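From: Leonie Tipoki
To: home-automation list
Date: 12/29/25
Subject: Re: [home-automation] Clearing the table, are we there yet?

Noeline Hinds wrote:
> I read the long thread from the beginning of December and I am still
> confused. Half of the people say that a two-armed machine can already
> clear a table, the other half say wait 5 more years. My mother is 81
> and lives alone in Andthorpe. I don't need a robot that dances. I need
> the plates to go from the table to the kitchen. Is this possible today
> or not? And please, an answer without marketing.
>
> Noeline

Dear Noeline, dear all,

I will try to answer without marketing, which is easy for me as I have nothing to sell. I work at Rendik, where we test control software for other companies, mostly in simulation. So please read everything below with this in mind: my robots live in a computer, and they never break a real plate.

The task we use most is called Faltness in our office, after the street where we had our first office. The robot starts in one room, goes to the table, picks up what is on it and carries it through a door into the next room. For a person this is so simple that it has no name. For the machine it is many small jobs, and each of them can go wrong. It must not hit a chair with its elbow. It must take a flat thing from a flat surface, and this is still the worst part. It must pass the door with both arms in a safe position.

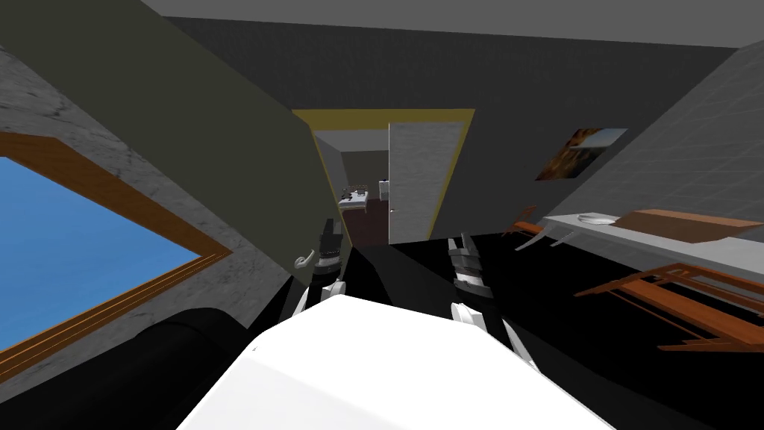 How often does it finish the whole job without help? In our last series we ran the task 300 times, and around 100 runs went from start to end with no error that I would call serious.

One in three sounds poor, and for your mother it is poor. But last year the same test gave us almost nothing, so I understand the people who are excited. Most of the failed runs ended at the grasp. The gripper comes down a little too high, or it pushes a thin dish over the table instead of lifting it. The door was the second reason. When the door is fully open there is little trouble. When it stands half in the way, the planner often waits for a very long time and then gives up.

Moreira, the other package that was mentioned in the thread, has a better grasp than ours in my opinion, but it is slow. I watched it take 2 minutes for one plate. I also don't know how it behaves outside of simulation, and I would ask them this directly before I believe any video.

For Andthorpe, my advice is to wait with the arms – and to look at simpler help first. A cart with wheels that your mother can push would do more for her this winter than any machine I have tested. If somebody on this list has a real two-armed robot working in a real home, with carpets and a cat, please write. I would like to compare the numbers.

Kind regards,
Leonie Tipoki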